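"You get to know a cup of coffee pretty well after 1291 tries," says the lead trainer at Miren, laughing, when I finally catch her on a break. She teaches robots by steering them from a distance, one small move at a time, and she has been at it since February (and still loves it!). 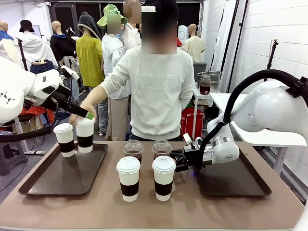 Patience, she tells me, is most of the job. "I was so jerky at first, you wouldn't believe it, and the robot learns your bad habits right along with the good ones." Paper cups with lids and sleeves make a good lesson, in her view, and so do the iced drinks with their domed lids, which she calls "the divas." On a good day she saves 31 clean runs, and then she goes home and pours her own coffee very, very slowly.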